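Pesquisar neste sítio Pesquisa Limpar

Acondicionamento e arrumação de peças
Apontamentos da aula 6: peças soltas em caixas abertas

16 de mar. de 2020, por Léonie Chauvin

Prometi pôr isto por escrito e cá está, com alguma desordem, peço já desculpa. Na aula falei depressa demais na segunda metade e acho que metade da sala ficou sem copiar o esquema dos cantos. Quem esteve pode saltar a parte das contas; quem não esteve que leia tudo, de preferência com uma caixa à frente (uma caixa de sapatos serve perfeitamente!).

Continuamos com os blocos. Sei que há quem já esteja farto dos blocos e queira passar às peças de verdade, mas um paralelepípedo é a melhor peça que existe para aprender a arrumar: tem faces planas, assenta em qualquer uma delas e não nos engana. Depois vêm os casquilhos, as cantoneiras e aquelas tampas horríveis da Closwood que encaixam umas nas outras e nunca mais se largam, e aí vão ter saudades.

As contas primeiro

O nosso bloco de exercício mede 8 cm de comprimento e tem uma secção quadrada de 3 cm de lado. A caixa que usei no quadro tem 56 cm por 33 cm por dentro e 9 cm de altura útil. Se deitarmos os blocos todos no mesmo sentido, com o comprimento ao longo do lado maior, cabem sete de ponta a ponta e onze lado a lado. Três camadas, e temos 231 blocos. Enche à justa, sem um milímetro de folga, e é precisamente esse o problema que discutimos a seguir: uma caixa cheia à justa fica linda no desenho e depois ninguém consegue meter lá os dedos para tirar a primeira peça.

O Baptiste perguntou se não se podia simplesmente tirar um bloco da camada de cima e usar o buraco para começar. Pode, Baptiste, e é o que se faz muitas vezes. Perdemos uma peça na contagem e ganhamos um sítio por onde entrar. Mas reparem que o buraco tem 3 cm de largura e a peça do lado tem as paredes encostadas às vizinhas – cabe um dedo, dois já é discutível, e de luva nem pensar. Na prática deixamos uma fila inteira por preencher, ou metemos um separador de cartão que se puxa primeiro. Há quem faça as duas coisas.

Agora virem a mesma quantidade de blocos para dentro da caixa, à toa. Não cabem, claro. Fica um monte no meio que passa da borda e sobram vazios por todo o lado, sobretudo nos cantos. Foi isso que o Leopoldo fez na demonstração, com o barulho que todos ouvimos (as minhas desculpas à sala ao lado). Guardem essa imagem na cabeça, a do monte com os cantos quase vazios, que vai voltar no trabalho.

Densidade e acesso puxam em sentidos contrários. Apontem esta frase, se só apontarem uma. Cada vez que apertamos mais a arrumação, complicamos a vida a quem vai buscar, e cada vez que facilitamos o acesso estamos a guardar ar. Não há um valor certo para todos os casos. Depende de quantas vezes se abre a caixa, de quem a abre e do que acontece à peça se cair.

Poucas peças, outro problema

Passemos ao caso contrário, que me interessa mais e que costuma aparecer menos nos manuais: a caixa quase vazia. O fundo vê-se, há meia dúzia de peças espalhadas, e parece que já não há nada para organizar. Só que é aqui que se perde mais tempo! Com a caixa cheia pega-se na peça de cima e pronto. Com a caixa quase vazia, cada peça está deitada como calhou, umas encostadas à parede, outras atravessadas, e é preciso olhar para cada uma antes de lhe pegar.
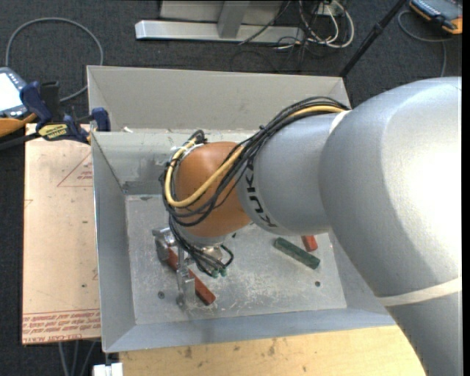
Léonie Chauvin
Docente da unidade de Acondicionamento e Arrumação, Instituto Edthorpe

O bloco verde e o bloco comprido, castanho-avermelhado, estão deitados no fundo da caixa metálica com inclinações parecidas, ambos em diagonal. Do segundo bloco vermelho só se vê uma ponta curta, e portanto não vos sei dizer se é do mesmo comprimento que o outro. É uma boa lição de humildade para quem faz inventários: de cima, uma ponta vermelha é uma ponta vermelha. Pode ser uma peça inteira ou uma peça curta, e enquanto não a destaparmos não a metemos na folha como «bloco comprido».

Na aula, a Hacer disse que, estando as peças em diagonal, a primeira coisa a fazer era endireitá-las. Discuti um bocado com ela e continuo a discutir, porque depende. Uma peça em diagonal, longe das paredes, tem os dois lados compridos livres, e isso é uma pega excelente. Se a endireitarmos contra a parede, fica arrumada, sim, e perdemos um dos lados. Se a caixa vai seguir viagem, endireito. Se alguém vai tirar as peças daqui a cinco minutos, deixo-as como estão e vou beber um café.

Sobre a pega, então. Num bloco comprido, o sítio bom é o meio, com os dedos nas duas faces laterais. Se pegarmos perto da ponta, o resto da peça faz de alavanca e roda para baixo, e é assim que se risca o fundo das caixas (e se entalam unhas). Experimentem com uma régua de madeira, que se percebe logo. Num bloco curto a diferença quase não se nota e podem ser mais descuidados.

Também quero que olhem para o espaço em volta. Antes de pegar, perguntem-se onde é que a mão vai descer e em que é que vai tocar pelo caminho. Quando duas peças estão quase paralelas e próximas, os dedos que agarram uma empurram a outra. Às vezes é indiferente. Às vezes a segunda peça escorrega para baixo de uma terceira e passamos a ter um problema que não tínhamos. Por norma começo pela peça mais descoberta, a que se vê de uma ponta à outra, e vou abrindo espaço para as restantes.

A questão da cor

Houve alguma confusão com isto e a culpa foi minha. A cor, no nosso exercício, serve para separar famílias de peças e mais nada. Vermelhos para um lado, verdes para o outro. Não quer dizer tamanho, não quer dizer peso e não quer dizer urgência. Na Courtois, onde trabalhei uns anos antes de dar aulas, o vermelho era peça rejeitada e quem chegava de outra casa fazia asneira na primeira semana. Eu fiz. Por isso insisto tanto para que escrevam o código de cores na própria caixa, numa etiqueta do lado de fora, em letra que se leia sem ter de pegar na caixa ao colo.

E cuidado com os tons escuros. Um verde-escuro no fundo de uma caixa cinzenta, com sombra por cima, confunde-se com muita coisa. Um castanho-avermelhado e um vermelho podem ser a mesma tinta vista com luz diferente, ou podem ser duas famílias. Se houver dúvida, tragam a peça para a luz, ponham-na ao lado de outra que já esteja classificada e só depois decidam. Separar por cor de cor, passe o trocadilho, dá mau resultado ao fim do dia, quando já estamos todos cansados.

O esquema dos cantos (a parte que faltou copiar)

Dividam o fundo da caixa em quatro cantos e um centro. As peças que saem com frequência ficam ao centro, deitadas, com folga dos dois lados. As que quase não saem vão para os cantos, encostadas a duas paredes. Entre as duas zonas deixem um corredor da largura de um bloco, que nas nossas medidas são 3 cm, e se usarem luvas grossas deixem o dobro, 6 cm. O corredor não se enche. Eu sei que apetece! Fica ali aquele espaço a olhar para nós e sobra sempre uma peça que cabia lá mesmo bem. Deixem-no estar.

A Hacer desenhou uma versão com o corredor em diagonal que achei muito engraçada e que funciona melhor do que eu esperava em caixas compridas. Gasta mais fundo, mas dá para chegar às peças por qualquer dos lados. Pedi-lhe que a passasse a limpo e está afixada à porta da sala, junto ao horário.

As caixas metálicas merecem uma nota à parte. São ótimas para levar pancada e limpam-se com um pano, mas os blocos deslizam nelas com muita facilidade quando a caixa se inclina. Toda a arrumação que fizeram com tanto cuidado acaba amontoada na parede de baixo. Uma folha de borracha fina no fundo resolve quase tudo. Na visita à Trilholm, em julho, vamos ver caixas com fundo forrado e outras sem nada, e quero que comparem como chegam as peças de umas e de outras ao fim do corredor.

Para a próxima aula

Tragam uma caixa aberta de casa, do tamanho que quiserem, e seis objetos compridos que não rolem. Nada de lápis redondos, por favor, que da última vez andámos todos de gatas. Despejem os objetos na caixa de uma só vez, sem ajeitar, e façam um desenho visto de cima antes de tocar em nada. Depois numerem no desenho a ordem por que os tirariam e escrevam uma frase a justificar a escolha da primeira peça. Só da primeira.

Quando acabarem, tirem-nos mesmo por essa ordem. Se algum se mexer sem lhe terem tocado de propósito, marquem-no no desenho com uma cruz. Quero ver as cruzes, não as apaguem para ficar bonito – um desenho cheio de cruzes dá-nos muito mais conversa.

O Quentin ofereceu-se para trazer as bandejas com divisórias, e se houver tempo repetimos a conta dos 231 com separadores de cartão, a ver quantos blocos perdemos. Quem quiser adiantar trabalho pode medir a espessura do cartão em casa. As folhas quadriculadas estão na minha secretária, levem as que precisarem.

Contacto: secretaria do Instituto Edthorpe | © Instituto Edthorpe, todos os direitos reservados | Voltar ao topo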